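I've had the Stidach two-arm kit clamped to my table for a couple of months now, and the question I get most is how to make it pick up snack packets without crushing them or flinging them on the floor. So this is the walkthrough I wish had come in the box! It assumes you've built both arms, run the setup wizard, and can move everything by hand with the practice controls. If you're still at the "which screw is this" stage, go do the build guide first. I'll wait.

## What you need

- The Stidach kit, both arms (mine came to 775 with the wrist cameras, which I'd call worth it)
- A table that doesn't wobble
- A plastic basket with a low-ish rim
- A handful of packets in different shapes and colors

## 1. Clamp it down, then clamp it again

Tighten both clamps on the mounting frame, swing the arms around for a minute, then tighten them again. Mine always take another half turn. I skipped this my first evening and spent ages blaming the software for a drift that was just the frame creeping along the table.

## 2. Put the basket on the left

I like the basket close to the left arm with the packets over on the right. You get a nice open stretch of table between the two, and the arms have room to pass something across without knocking elbows. Get the basket where you want it and mark the corners with tape – if it moves between runs, everything you've recorded so far gets a lot less useful.

## 3. Set the grip force

Open the grip panel in the Stidach app. The scale goes up to 1,838, and the factory setting is 692, which is fine for a wooden block and terrible for a bag of anything. I use 39 percent of the factory number for thin packets and nudge it up from there. Close slowly, stop when the wrapper starts to pinch, and save that as a preset. (Name it something sensible. I have three called "test" and no idea which is which.)

## 4. Grab long packets by the side

Long skinny ones are the fun part. My instinct was to come straight down and grab the end, and they swung all over the place. Going in from the side and pinching near the middle works much better. Lift it a little, pause, and let it settle before you go anywhere.

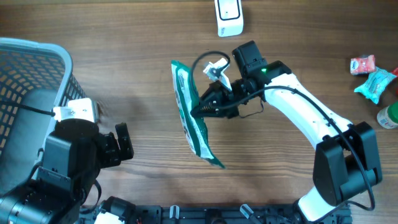

*Right gripper pinching a long green and white packet near the middle, left gripper still empty.*

Watch your cables at this point, too. When the right arm reaches toward the center, the wrist cable needs a good loose loop or it'll tug at the camera. I leave more slack than the manual suggests and tie it near the elbow.

## 5. Record your runs

Hit record, do the pick, drop it in the basket, go back to the start pose, stop. Keep it boring! Same speed, same path, no fancy saves. If you fumble one, delete it right away. Yiğit Gündoğdu over on the Arnwood forum told me to change the packet's angle a little each time, and that one tip helped more than anything in the official docs.

## Is the kit any good?

I think so, yes. The arms are smoother than the Bovdale set I had before, and the app hasn't crashed on me since the April update. My gripes: the finger plates are slippery on shiny wrappers, and the spare parts page is a mess – I had to email twice to get one replacement motor.

Next time I'll do handoffs from right to left, once I've got the timing sorted out.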